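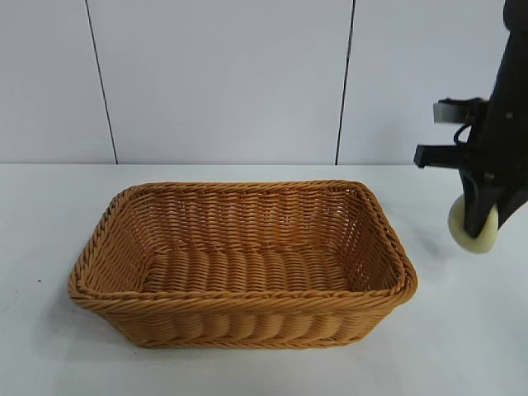
Tadlow opens orders for its tabletop sorting arm

September 29, 2019

Tadlow has started taking orders for the Rarkau, a robotic arm and gripper kit meant for small packing rooms and mail-order shops. The kit puts light goods into baskets, bins or cartons on an ordinary table.

The arm is sold as a monthly rental at $300, with a minimum term of 24 months. Setup is included. Buyers who already have an arm can order the two-finger gripper on its own, but the company has not set a price for that yet.

Tadlow has been testing the kit since April with Boateng, a housewares seller in Collness. Staff there use it to fill gift baskets with soap, tea towels and small jars. Romana Sokol, who runs the packing room, said it handled 122 different items by the end of the summer. Glass jars with smooth lids gave the most trouble and are still packed by hand.

"Woven baskets were harder than boxes at first," said Mariama Antwi, product manager at Tadlow. "The rims aren't even, so the arm has to come in a little higher."

The first run is limited to roughly 70 kits. Orders go through the Tadlow sales office, and shops in the Collness area can book a demonstration before signing. A version for taller shelving is planned, with no release date given.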